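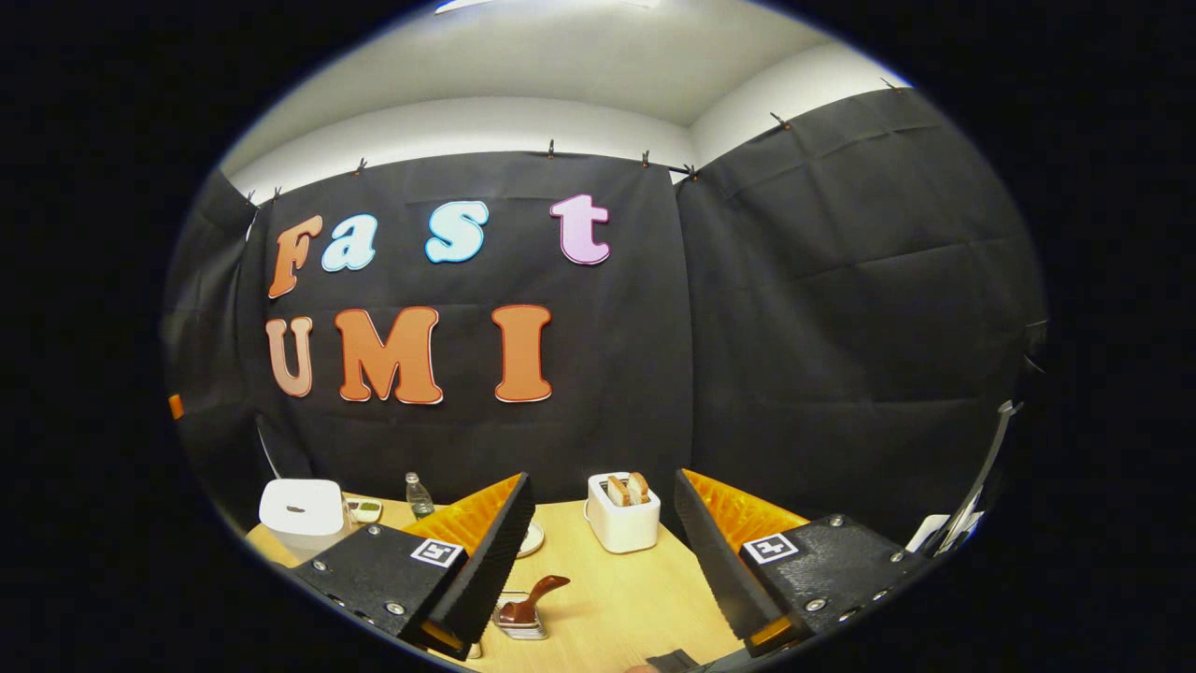

Requests for household goods at the Dekcombe Community Pantry have risen steadily since last winter, and the shelves in the back hall are emptied well before closing on most distribution days. Families who once came to us for groceries alone are now asking for bedding, school supplies and help with utility deposits. In March the board of the Paewai Neighbors Fund approved a grant of $3,911 toward these needs, and I am pleased to report on how that money is being used.

The largest share has gone to the Fresh Start program, which provides basic items to people moving out of temporary shelter and into a first apartment. Each household receives sheets, towels, dishes and a voucher for the thrift store on Jemen Street. The voucher may be used for furniture only, and it must be presented within 11 weeks. Delivery can be arranged inside the town limits through the pantry office.
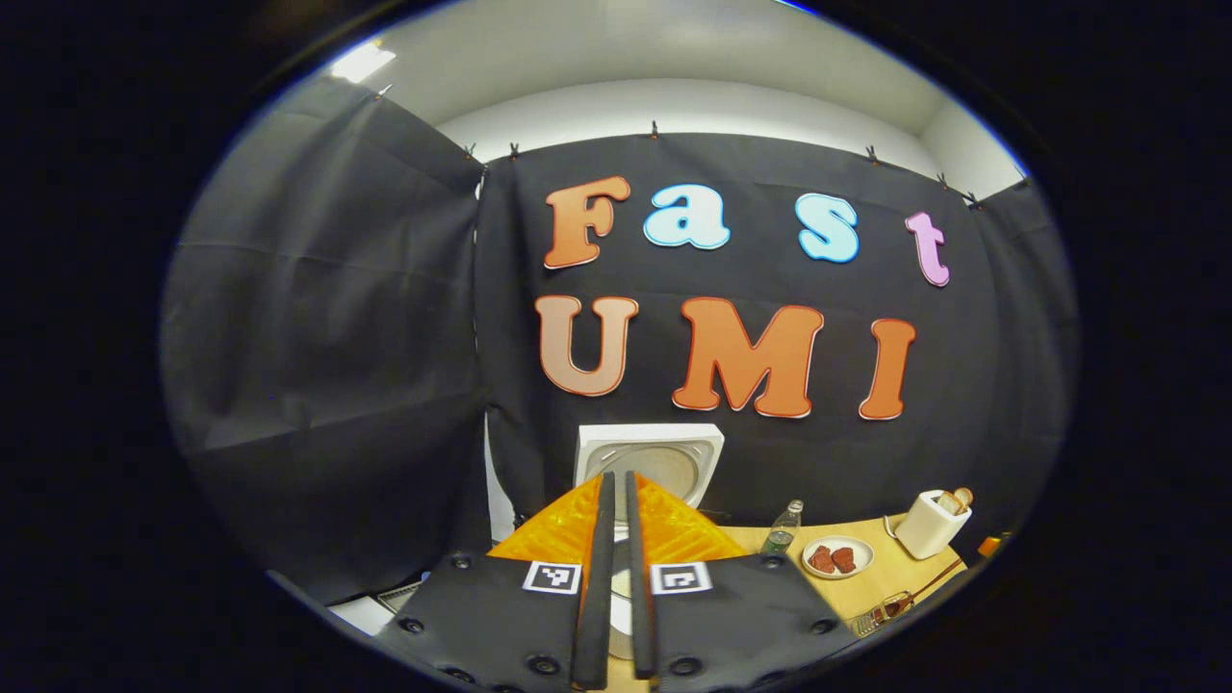

A smaller amount has been reserved for the winter coat closet. Last season the closet gave out 679 coats, and sizes for teenagers ran short by the second month. We are therefore asking donors to consider older children first this year. Coats should be clean, with working zippers, and may be left at the Ivilar branch library during its regular hours. We are not able to accept shoes, car seats or mattresses.

Members have also asked about service hours. The pantry now needs help on Tuesday evenings, when the line is longest and many of our regular members are at work or caring for their own families. A shift runs from 5:30 to 8:00 p.m. New members attend one orientation session before their first shift and should bring a form of identification. Students may serve with a parent or guardian.

The annual rummage sale remains our chief source of income outside of grants, and the goal for the coming sale has been set at around 800 donated boxes. Pricing will be done at the Jemen Street store in the two weeks before the sale. Books and linens are to be boxed separately and marked on the side.

Print this post | E-mail this post

Contact | Copyright Dekcombe Community Pantry. All rights reserved. | Back to top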